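Ticket 508: Arm waits at island, staff wait at arm
Site: Morura, staff kitchen
Opened by: Nathalie Baert
Assigned to: Luuk Nijs
Status: Open (reopened)

11 July 2025, 08:50, Nathalie Baert
Since the Flotlow update the arm picks up a bowl, holds it over the island and thinks. Yesterday it thought for more than 4 minutes. Kuldeep used to clear this counter during one phone call.

09:15, Luuk Nijs
Which program is it running?

09:22, Nathalie Baert
"Clear island." It has not cleared the island.

09:40, Luuk Nijs
Log shows code 383, "place target not confirmed." It knows it has a bowl. It has doubts about where bowls go. Please restart the controller and run it again with nobody leaning on the counter.

10:05, Kuldeep Sandhu
Restarted. Same thing. For the record, leaning on the counter was my break. My job sheet now says "kitchen supervisor," and what I supervise is this. I'm not allowed to take the bowl out of the gripper while it's live, so I stand there like a parent at swimming lessons.

10:30, Luuk Nijs
Can you try it in the simulator with the same layout? Plates, fruit, all of it.

11:10, Jozef De Smet
Did that. It's just as undecided in there. So it's the place step, and we can stop blaming Kuldeep's elbows.

11:25, Luuk Nijs
Agreed. Apologies to the elbows. Rolled the place step back to version 2. Closing.

13:05, Nathalie Baert
Reopening. Bowls are fine now, plates get skipped. Kuldeep did the lunch plates by hand and was quicker, and whistled. Can his job sheet have "plates" put back on it until this is fixed? He's asking, and so am I.

13:20, Luuk Nijs
Job sheets are Koen De Graaf's department. Copied him in. Simulator still attached below, next update Monday. 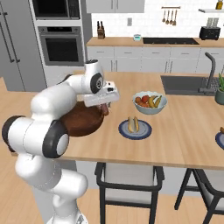 Attachment 1: simulator view, arm holding the brown bowl over the island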